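Fontana Community Meals: progress report to the Revwood Fund
11 October 2018

Period covered: April to the end of September

The grant was given to extend our lunch service to Goturano and to keep the Fontana kitchen running through the summer. Both have been done, although Goturano opened later than planned. The lease on the hall there took longer to sign than the landlord had told us it would, and the first lunch went out in the third week of June.

Meals served

We served 930 lunches in the period across the two sites. Most were at Fontana, where numbers dropped in August as they always do and picked up again when the schools went back. Goturano is still small. The people who come tend to come every week, and several have asked for a second day. We have not agreed to this yet.

Staffing

Marisa Longo left in July and her hours were split between Assunta Leone and Natalina Messina. We advertised for a replacement and had 3 applications, none of them from people who could start before the winter. The post will be advertised again. Natalina has now finished her food hygiene certificate and can run the kitchen alone.

Spending

Spending is close to budget under every heading except transport. The van needed a new clutch in May — this cost us £500 we had not planned for — and we have moved money from the training line to cover it. We would like your agreement to that change in writing. The order with Wasov for dry goods has been renewed on the same terms.

Snacks to take away

From September each site has offered something small to take home after lunch, mainly for people who told us they do not cook in the evening. It costs little and we intend to carry on.

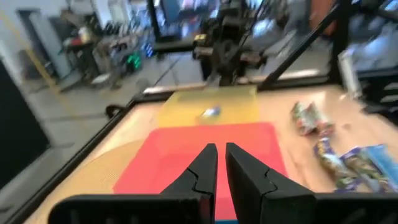 Delyth Howells wrote that the take-home food matters more to her than the lunch itself, and that she would rather have fruit than anything in a packet. Hakim Saragih asked for less salt in the soup. We have passed both points to the kitchen.

Next six months

Fill the vacant post. Decide on the second day at Goturano. Replace the oven seals at Fontana before the cold weather. The lease on the Goturano hall comes up for review in the new year and we will write to you separately if the rent changes.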